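The Long Way to the Encore

Ghazala Farooqui has played the Brondwood Pavilion four times, and on three of those nights the power failed before she did. The fourth was this August, when the lights held and the monitors quit, and she sang the last half hour with a finger in one ear like someone taking a call at an airport.

"I thought it was our best set," she says. "Then I heard the tape."

The tape is now a live album. It is called Nieto, after the street where the band rehearses, and it comes out on Rustora, a label that has so far released eleven records and one very good tea towel. The first pressing is 500 copies. The Pavilion holds 2,000, so by the label's math three out of four people in the room are expected to rely on memory.

I was there, left of the mixing desk, behind a man who filmed the whole show and watched none of it. The opener was "Salt Tax," which on record is a polite little thing with brushed drums. Live it has grown a second ending, then a third. By the time it stopped, a couple in front of me had finished a pretzel and an argument.

Farooqui does not talk much between songs. She tunes, she squints at the balcony, she says the name of the town as if checking it against a list. The keyboard player fills the gaps with chords that sound like a hotel lobby, and the regulars applaud those too.

The middle of the show belonged to the slow songs. This is where people usually go for beer, and plenty did, but "Eserar" kept a fair number of us in place. It has two verses and a long stretch of guitar that moves like weather over a parking lot. On the tape you can hear somebody drop a cup at the quietest point. The band voted to leave it in. Farooqui voted against.
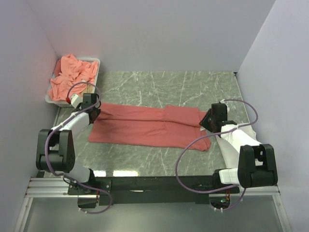

She is less sentimental about the road than her songs are. The van has gone 800 miles on a tire she describes as "mostly round." The drummer keeps a notebook of every gig, with the set list, the weather and a grade for the sandwiches. Brondwood was number 377 and got a C, with a note about the mustard.

Will they go back? The promoter has asked, and has promised new monitors, or at any rate different ones. Farooqui wants an earlier start and a rug for the stage. She would also like to retire the third ending of "Salt Tax," though the bass player has just started working on a fourth.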